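組立説明書の動詞について
家具の説明書を外国語として読む

日本語表現プロジェクト 期末報告
提出日 2020年2月23日

はじめに

昨年の秋、私は日本へ来て初めて自分で本棚を買いました。Callwood という名前の、Gudley 社の背の高い本棚です。箱を開けると、板と金具の袋と、折りたたんだ説明書が一枚入っていました。私は日本語の授業では新聞の記事も読んでいましたので、家具の説明書は簡単だろうと思いました。ところが、組み立てには夕方から夜までかかり、しかも背板を一度外すことになりました。説明書の「仮締めする」という言葉を、私は「しっかり締める」という意味だと思ったのです。

「仮」という漢字は知っていました。「仮名」や「仮定」の「仮」です。しかし「締める」と一緒になったとき、どのくらい締めればよいのか、後でまた締めるのか、それとも締めないのか、私には分かりませんでした。辞書には「仮締め」という見出しがありませんでした。説明書の終わりのほうに「最後にすべてのボルトを本締めしてください」と書いてあり、それを読んでやっと意味が分かりましたが、そのときにはもう棚がすこし傾いた形で固まっていました。

この経験から、プロジェクトのテーマを組立説明書の日本語にしました。説明書は多くの人が読む文章なのに、作文の教科書にはあまり出てきません。新聞の文体、手紙の文体、論文の文体は習います。説明書の文体は、買った人がその場で自分で覚えなければなりません。

報告の目的は、家具の説明書に使われる動詞を整理し、読み手がどこで止まるかを調べ、その結果をもとに短い説明書を書き直してみることです。金具の性能や家具の値段については扱いません。

調べた説明書

説明書は、寮の共用室に置いてあった古いもの、大学の備品の箱に残っていたもの、そして自分や同級生が買った家具についていたものを集めました。会社でいうと Gudley と Rosteck の二社のものが多くなりました。これは選んだ結果ではなく、この町の学生が家具を買う店が限られているためです。したがって、日本語の説明書の全体を代表する資料とは言えません。

Gudley の説明書は文が長く、一つの手順の中に動作がいくつも入ります。たとえば次のような文です。

側板の穴に木ダボを差し込み、天板を載せて、ずれないように押さえながらボルトで仮締めし、反対側も同様に行ってください。

文法は正しいです。けれども、読みながら手を動かす人にとっては長いです。私はこの文を読んで、まず木ダボを差し込み、説明書に戻り、天板を載せ、また説明書に戻りました。戻るたびに、文の中の自分の場所を探さなければなりませんでした。

Rosteck の説明書は反対に、文がとても短いです。「天板を載せる。」「ボルトを締める。」のように、辞書形で終わる文が並びます。短いので読む場所を失うことはありませんが、どのボルトのことか分からない場合があります。絵の中に番号があり、番号の表は裏面にあります。紙を裏返すと絵が見えなくなります。

どちらの会社の説明書にも、最初のページに注意書きがあります。注意書きの日本語は、手順の日本語よりも難しいです。「過度な締め付けは部材の破損の原因となります」という文には、動詞がほとんどありません。私の国の言葉に直すと「強く締めすぎると板が割れます」だけの意味です。名詞を重ねると文は公式に見えますが、読む人は頭の中で動詞に戻す作業をします。

資料を整理するときに困ったのは、古い説明書の紙が折り目で切れていて、文の途中が読めないことでした。読めない部分のある文は表に入れませんでした。また、同じ商品でも印刷の時期によって言葉が違うことがありました。ある机の古い版では「ねじ込む」となっていたところが、新しい版では「取り付ける」になっていました。だれがどのような理由で直したのか、紙からは分かりません。
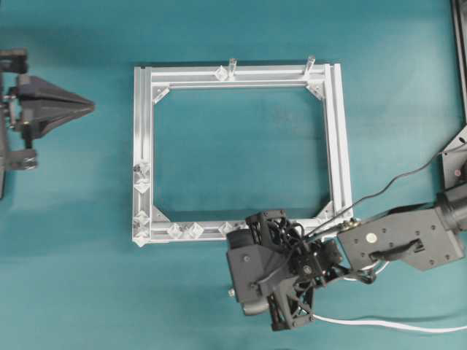
「締める」の仲間

集めた説明書の中で一番多く使われていた動詞は「取り付ける」でした。次が「締める」とその仲間です。ここでいう仲間とは、「締める」「締め付ける」「仮締めする」「本締めする」「増し締めする」「締め直す」のことです。

「締める」と「締め付ける」は、説明書の中ではほとんど同じ意味で使われています。ただし、注意書きでは「締め付け」という名詞の形が好まれます。「締め」だけでは名詞として短すぎるからだと思います。日本語の先生にこの二つの違いを質問したところ、「締め付ける」のほうが力が強い感じがする、という答えでした。説明書の中では、力の強さによる区別は見つかりませんでした。

「仮締めする」は、あとで位置を直せるように、軽く締めておくことです。この言葉は、後に「本締めする」が来ることを約束しています。日本語を母語とする人は、「仮」を読んだときにもう「本」を待っているようです。「仮契約」と「本契約」、「仮縫い」と「本縫い」、同じ組み合わせが生活の中にたくさんあるからでしょう。私のような読み手は、「仮」を読んでも何も待ちません。約束が聞こえないまま次の行へ進みます。

「増し締めする」は、しばらく使った後でもう一度締めることです。これは最後のページの「お手入れ」の欄に出てきます。「増す」という動詞を知っていても、「増し締め」を見てボルトの数を増やすのだと思った同級生がいました。私はその間違いを笑うことができませんでした。私も初めは、予備のボルトを足すのだと考えたからです。

「締め直す」は一度ゆるめてから締めることですが、ゆるめないで強く締めるだけの場合にも使われていました。手順がうまくいかなかったときの説明、たとえば「扉が傾いている場合はねじを締め直してください」という文では、ゆるめるのか、ゆるめないのか、はっきりしません。扉の傾きを直すには、たぶん先にゆるめなければなりません。このことは、蝶番を見たことのある人には当然なのだと思います。

「固定する」という便利な言葉

「固定する」は、説明書を書く人にとって便利な動詞です。方法を言わなくてもよいからです。「棚板を固定する」と書いてあれば、ねじを使うのか、ダボの上に置くだけなのか、金具を回すのか、絵を見て決めることになります。

ある食器棚の説明書では、同じページの中で、「固定する」が三つの違う動作を指していました。側板についてはボルトで締めること、背板については溝に入れること、棚板については棚受けの上に載せることです。棚板を載せただけの状態を「固定」と呼ぶことに、私は抵抗がありました。載せただけの板は持ち上げれば動きます。しかし、家具の店で働いたことのある先輩は、使うときに落ちなければ固定なのだと説明してくれました。目的から見れば固定で、手の動きから見れば載せるだけ、という二つの見方があるわけです。

手を動かす人が必要としているのは、手の動きの動詞です。回す、押す、差す、載せる、裏返す、持ち上げる、はめる。このような言葉は、日本語の初級か中級の初めに習います。「固定する」は中級の後半で習いますが、難しい言葉のほうが、少ない情報しか持っていないことになります。

「はめる」と「はめ込む」についても調べました。「はめ込む」のほうが深いところまで入れる感じがあり、音がするまで押す部品に使われることが多いです。「カチッと音がするまで」という表現は、とても分かりやすいと思います。終わりの合図が書いてあるからです。ボルトの場合は、このような合図があまりありません。「止まるまで」と書く説明書と、「しっかりと」と書く説明書がありました。「しっかりと」は、子どもにも大人にも同じ言葉ですが、同じ力にはなりません。

自動詞と他動詞

日本語を勉強する人なら、「締まる」と「締める」の組を習ったことがあるでしょう。説明書は読み手に動作を頼む文章ですから、他動詞が中心です。しかし、確認の文になると自動詞が出てきます。「ボルトが締まっていることを確認してください」という形です。

この「ている」が、意外に難しいです。「締まっている」は状態ですが、学習者の中には進行中の動作として読む人がいます。締まっている途中のボルトを想像すると、文の意味がおかしくなります。「外れていないことを確認する」「浮いていないことを確認する」も同じです。特に「浮く」は、水の上に浮くという意味で先に習うので、板が浮くと言われても、すき間があるという意味にすぐには結びつきません。

私は「浮く」という使い方が好きになりました。ほんの少し離れているだけなのに、軽くて正確な言葉です。けれども、説明書の書き直しでは「すき間がないことを確かめる」に変えました。好きな言葉と、初めての読み手に必要な言葉が違うことは、このプロジェクトの中で何度もありました。 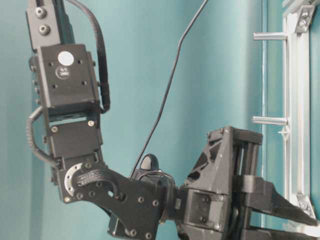

自動詞の文にはもう一つの働きがあります。失敗したときに、だれの責任かを言わないことです。「ねじ穴がつぶれる場合があります」と書けば、つぶした人はどこにもいません。「あなたが斜めに回すとねじ穴をつぶします」と書いたら、買った人は怒るでしょう。私の母語の説明書では、二番目に近い書き方も珍しくありません。日本語の説明書を読んだあとでは、母語のほうが少し厳しく聞こえるようになりました。

ただ、責任を言わない文では、どうすれば失敗しないかも一緒に消えてしまうことがあります。「つぶれる場合があります」の後に「まっすぐに入れてください」と続いていれば問題はありません。続いていない説明書では、読み手は心配だけを受け取ることになります。

右と左、手前と奥

動詞の次に問題になったのは、場所の言葉です。家具は組み立てる途中で倒したり、裏返したりします。そのとき「右側」は、今の自分から見た右なのか、完成した家具の右なのか、分からなくなります。

Gudley の説明書は、最初に「左右は正面から見た向きです」と書いてあります。これは親切ですが、本棚を床に寝かせて、しかも自分が背中側に座っていると、頭の中で二回向きを変えなければなりません。Rosteck の説明書は、左右という言葉を使わずに、板に記号のシールを貼っています。記号のほうが間違いは少ないです。その代わり、シールがはがれていた場合にはどうしようもありません。私の友人の机では、シールが一枚、箱の内側についていました。

「手前」という言葉も面白いと思いました。日本語の「手前」は、自分に近いほうという意味ですから、自分が動けば手前も動きます。家具の前面という意味で「手前」を使っている説明書があり、この使い方では、家具の後ろに座っている人にとって手前が奥になってしまいます。「前面」「背面」と書けば動きませんが、漢字が増えます。

「上」と「下」は、一番安全な言葉のはずでした。しかし引き出しの底板の説明に「上側の面を下に向けて置く」という文がありました。ここでの「上側」は完成したときの上で、「下」は今の床のほうです。私はこの文をノートに書き写して、何日か考えました。今でも、もっとよい書き方が見つかっていません。「つるつるした面を床に向けて置く」のように、面の手ざわりで言えばよいのかもしれませんが、両面とも同じ手ざわりの板では使えません。

読み手についての調査

十一月に、大学の Lakatos 館の学習室で小さな調査をしました。参加者は15人で、日本語を外国語として学んでいる学生と、日本語を母語とする学生の両方がいました。参加者には、小さな棚の説明書を読みながら、意味がはっきりしないところに鉛筆で線を引いてもらいました。時間は40分としました。

説明書は2種類用意しました。一つは会社の説明書の文章をそのまま写したもの、もう一つは私が書き直したものです。どちらを先に読むかは、くじで決めました。先に読んだほうで内容を覚えてしまうという問題がありますので、この調査の結果から、どちらの説明書が速く読めるかを比べることはできません。見たかったのは線の場所です。

学習者の線は、予想の通り「仮締め」「増し締め」「同様に」に集まりました。「同様に」は意味の難しい言葉ではありません。しかし「反対側も同様に行ってください」の「同様」が、前の文のどこからどこまでを指すのかが分からないという書き込みが、いくつかありました。木ダボからやり直すのか、ボルトだけなのかということです。

予想していなかったのは、日本語を母語とする学生も、かなり線を引いたことです。こちらは言葉の意味よりも、程度に線が集まりました。「軽く」「しっかりと」「適度に」「必要に応じて」です。「必要に応じて」の横には、必要かどうかが分からないから読んでいるのに、と書いてありました。

線を引かなかったところについても、後で短い話を聞きました。分かったから線を引かなかったのか、読み飛ばしたのかを知りたかったからです。多くの人は、注意書きを読み飛ばしていました。私も家では読み飛ばしました。注意書きには枠がついていて、文字が小さく、同じような文が並んでいます。枠は大事であることの印なのに、読まなくてもよい場所の印のように働いているようでした。

聞き取りは日本語で行いました。録音はせず、その場でメモを取りました。私の聞き取りの力には限りがありますから、細かい言い方が違っているかもしれません。メモを書いた後で、参加者に読んでもらい、違うところを直してもらいました。

書き直しの方針

書き直しでは、次のような約束を自分で決めました。

一つの文に、手を使う動作は一つだけ入れる。
「固定する」を使わず、手の動きの動詞を使う。
「仮締め」という言葉は残し、初めて出る場所で意味を書く。
「同様に」を使うときは、もどる手順の番号を書く。
確認の文には、だめな状態を先に書かず、よい状態を書く。

「仮締め」を残すかどうかは、長く迷いました。「軽く締める」に変えれば、漢字も意味も簡単になります。しかし「軽く締める」には、後で強く締めるという約束が入っていません。それに、この言葉を一度覚えれば、次の家具でも役に立ちます。説明書が言葉を教えてもよいのではないかと考えて、「ここでは仮締めをします。仮締めは、あとで位置を直せるように、軽く締めておくことです。手順の最後に、もう一度強く締めます」と書きました。

初めの Gudley の文は、次のようになりました。

側板の穴に、木ダボを差し込みます。
その上に天板を載せます。
天板がずれないように、片方の手で押さえます。
もう片方の手で、ボルトを仮締めします。
反対側の板についても、木ダボを差し込むところから繰り返します。

書き直した後で、自分でも声に出して読んでみました。声に出すと、単調です。「ます」「ます」と続いて、子ども向けの本のように聞こえます。作文の授業では、同じ形の文末を続けないようにと教わりました。説明書ではその規則を守る必要がないと思いますが、書いている間、ずっと先生に叱られているような気持ちでした。

もう一つ迷ったのは、丁寧さです。「してください」を全部「します」に変えると、文は短くなり、どこが頼みでどこが説明なのかの区別もなくなります。そこで、危険のある動作だけに「してください」を残しました。たとえば、背の高い棚を起こすところです。「二人で起こしてください」だけが違う形になりますので、読み手の目が止まることを期待しました。

長さについては、元の説明書よりも増えました。紙の大きさを変えないとすると、絵を小さくするか、文字を小さくするかを選ぶことになります。会社の人は、印刷の費用も考えなければならないでしょう。元の長い文は、紙を節約するための工夫だった可能性もあります。このことは、書き直すまで考えていませんでした。

絵と文の関係

文を使わず、絵だけで組み立てを説明する家具もあります。言葉の問題がなくなるのですから、私のテーマから見ると一番よい解決に見えます。けれども絵にも文法があるようです。矢印が部品の動く方向なのか、注意して見る場所なのか、回す方向なのか、読み手は形から判断します。曲がった矢印は回すことだと私は思っていましたが、家具全体を裏返すという意味の場合もありました。

また、絵は「まだしないこと」を表すのが苦手です。「まだ強く締めません」は、文では簡単に言えます。絵では、ばつ印をつけることになりますが、ばつ印は「してはいけない」という意味に読まれます。後ではしなければならないことに、ばつ印をつけるのはおかしいです。「まだ」という小さな言葉がどれほど働いているか、絵と比べて初めて気がつきました。

時間についての言葉は、だいたい同じです。「あらかじめ」「そのまま」「〜てから」「〜ながら」「一旦」。この中で「一旦」は仮締めと似た約束を持っています。「一旦外します」と書いてあれば、また付けるのです。学習者への聞き取りでは、「一旦」を「一回」と読んだ人がいました。一回外す、と読めば、文としては意味が通ってしまいます。意味が通ってしまう間違いは、線が引かれません。線の場所を調べるという私の方法では見つけられない種類の間違いでした。

発表会での意見

学期の終わりの発表会では、書き直した説明書を配って、20分で説明しました。そのあとの話し合いのほうが長くなりました。調査に参加した人もいましたし、初めて読む人もいました。

私は発表の中で、やさしい日本語の説明書はすべての読み手に役立つと言いました。この言い方は、準備のときから少し強すぎると思っていましたが、短くまとめるためにそのまま使いました。

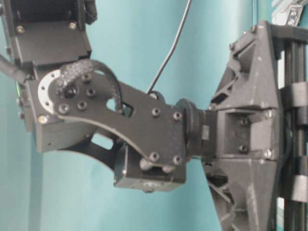
やさしく書いた文は慣れている人には遅すぎる、という意見が最初に出ました。家具を何度も組み立てたことのある人は、文を読まずに絵だけを見て、困ったときに文へ行く。そのとき、文が細かく分かれていると、自分の困っている場所を探すのに時間がかかるというのです。元の長い文なら、一つの手順が一つのかたまりになっているので、かえって探しやすいということでした。

私は、これに対してよい返事ができませんでした。手順の番号ごとに見出しをつければ探しやすくなるのではないか、と答えましたが、見出しの分だけ紙が長くなるという問題がまた出てきます。後で考えると、文を読む人は最初から順番に読むものだと、私は決めてしまっていました。語学の学習者は、文章を最初から最後まで読む訓練を受けています。説明書は、そのように読まれないことのほうが多いのかもしれません。

別の参加者からは、「仮締め」の説明が親切で、自分も実は正確な意味を知らなかった、という声がありました。日本語を母語とする学生の意見です。その人は、いつも何となく最後まで締めずに進み、残りは忘れていたそうです。

また、「してください」を危険な動作だけに残したことには、だれも気づいていませんでした。説明してから見直してもらうと、なるほどという反応がありましたが、説明しなければ働かない工夫は、説明書の工夫としてはよくありません。太い文字にするほうが早い、という指摘もありました。その通りだと思います。

言葉の順番についての指摘も役に立ちました。私の文では「側板の穴に、木ダボを差し込みます」となっていますが、手を動かすときは、先に木ダボを袋から出して持つので、「木ダボを、側板の穴に差し込みます」のほうがよいという意見です。両方とも正しい日本語です。しかし、手の順番と言葉の順番がそろっているほうが、確かに読みやすくなります。私は場所を先に言うのが日本語らしいと思い込んでいました。

調査の限界

参加者が少ないこと、資料が二つの会社に偏っていることは、すでに書きました。そのほかに、調査では実際に棚を組み立ててもらっていません。学習室では音を出すことができず、部品を広げる場所もありませんでした。机の上で説明書だけを読む場合と、床に座ってドライバーを持ちながら読む場合とでは、線の場所も変わるはずです。手がふさがっているときに読める文の長さは、もっと短いでしょう。

私自身が書き直した説明書を、私自身が調査したことにも問題があります。聞き取りのとき、参加者は私が書いたことを知っていました。遠慮があったかもしれません。発表会のほうが厳しい意見が多かったのは、大勢の中では言いやすかったためとも考えられます。

もう一つ、鉛筆の線は、強さも長さも人によって違いました。一語だけに引く人と、一行全部に引く人がいて、後の場合はどの語が原因なのか決められませんでした。次に行うなら、丸で囲んでもらい、その横に短い理由を書いてもらう形にしたいと思います。

今後したいこと

次の学期に時間があれば、「ゆるめる」の仲間を調べる予定です。組立説明書には締めることばかり書いてあり、外すことはほとんど書いてありません。学生はよく引っ越しますから、家具を分解する機会が多いのに、分解の説明書はないのです。「逆の手順で外してください」という一文だけがあります。逆の手順というのは、最後の文から読んでいくことですが、「増し締め」や「仮締め」の逆が何であるかは、読んでも分かりません。

背板の問題も残っています。私の本棚の背板は、一度外してはめ直したときに端が少し欠けてしまい、今でも本を抜くと見えます。そこには辞書を並べてあります。

付録 用語の表

仮締め　あとで位置を直せるように、軽く締めておくこと。後に本締めがある。
本締め　位置を決めてから、最後に強く締めること。
増し締め　しばらく使った後で、ゆるんだところをもう一度締めること。ボルトの数は増えない。
締め直す　ゆるめてから締めること。説明書によっては、ゆるめない場合もある。
浮く　ぴったりついているはずの部品の間に、すき間があること。
あらかじめ　次の動作の前に。説明書では、その動作がもう終わっているという意味で使われることもある（「あらかじめ取り付けてあります」）。
一旦　後で元に戻す予定で。一回という意味ではない。
木ダボ　板と板の位置を合わせるための、短い木の棒。「ダボ」だけの場合もある。辞書では「太枘」という漢字があったが、説明書では一度も見なかった。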